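Search this site Enter keywords Go

PRESS RELEASE
For immediate use

Pikstead publishes new reader on medieval scholastic logic

Pikstead has published a new reader on logic and theories of meaning in the Latin universities of the 13th and 14th centuries. The volume, Terms and Their Uses, is edited by Refilwe Potgieter and contains 143 extracts in English translation, of which 95 have not previously appeared in that language.

The extracts are drawn from textbooks, commentaries on Aristotle and records of classroom disputations. They are arranged by topic. The first part covers the properties of terms, including signification and supposition, the theory of how a word stands for things in a given sentence. The second part covers consequences, the medieval name for rules of inference. The third covers insolubles, such as the sentence "What I am saying is false".
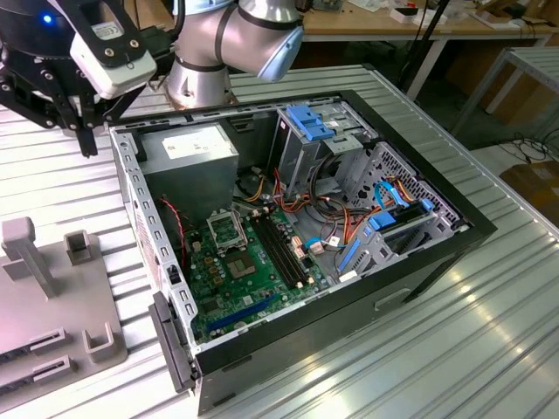
Each extract is preceded by a short note giving the source, the probable date and the state of the text. Where manuscripts differ in a way that affects the argument, both readings are translated. Latin technical terms are kept in brackets at first use and listed in a glossary at the back.

"Students usually meet this material through one or two famous names," said Refilwe Potgieter. "Most of the teaching was done by masters whose work survives in a single copy, or without a name attached. I wanted those texts on the same page as the well-known ones, with the same level of annotation."

The reader does not take a position on whether supposition theory should be treated as a theory of reference in the modern sense. An introductory essay sets out the main views and refers to the extracts on which each of them relies.

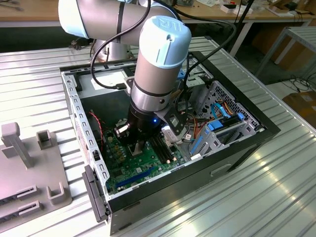 Translation was shared between the editor and two contributors, Neven and Toom, who also prepared the index. The index has 3681 entries and is divided into names, works, subjects and example sentences. The last section allows a reader to trace a stock example, such as "Every man is an animal", through different authors.

A companion volume on obligations, the formal disputation exercises in which a respondent had to answer consistently from an agreed starting point, is in preparation. It will contain 121 extracts and will follow the same numbering system.

Terms and Their Uses will be presented at Tivby on a Tuesday evening in November. The editor will give a short paper on anonymous treatises on insolubles, followed by questions. Review copies can be requested from the Pikstead press office.

Ends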